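Play food (the chatty version)

Play food is any small imitation of something edible, made for pretend cooking and serving. I've been writing these household entries for Elus for a while, and I asked for this one because my own shelf holds 60 pieces and I still buy more!

The basic stock is discs, wedges and stars. Discs are the workhorse - a green one is a mint cookie on Monday and a cucumber slice by dinner. Most sets get split up fast, so people keep the little stuff in whatever round container is handy.
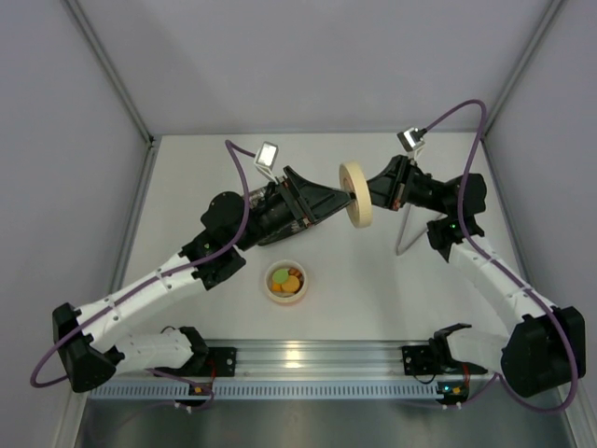 Storage matters more than you'd think, and my friend Judit Pap swears by shallow tubs, where you can see all the colors without dumping them out. I use deeper ones (and yes, I dump them out).

Then there's the tableware. Small real dishes work better than toy ones, in my opinion, with a bit of weight to them and nicer patterns. Dark plates are my favorite for pale cookies, which just pop against the black.
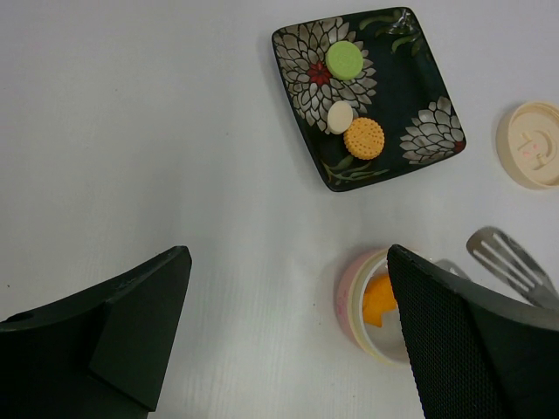 Three round sweets on a square black flowered plate.

Serving is the part kids in Zavala, where I live, take very seriously. At the library's play table there are 11 bowls and never enough spoons, so chopsticks and tongs come out. They're slow going at first, but I love them for this - picking up one small morsel can use up a whole minute. Star shapes are easier to grab than wedges, at least for me.
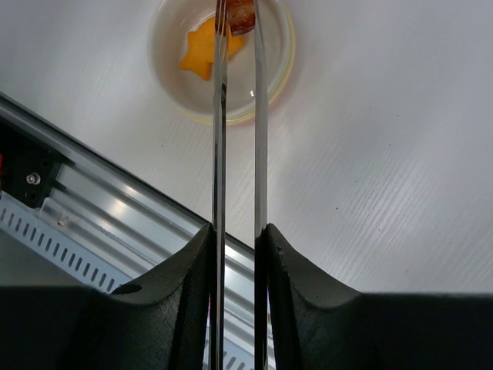

A glossy brown morsel over a white bowl, with an orange star inside.

See also: tea sets, toy kitchens, pretend shops.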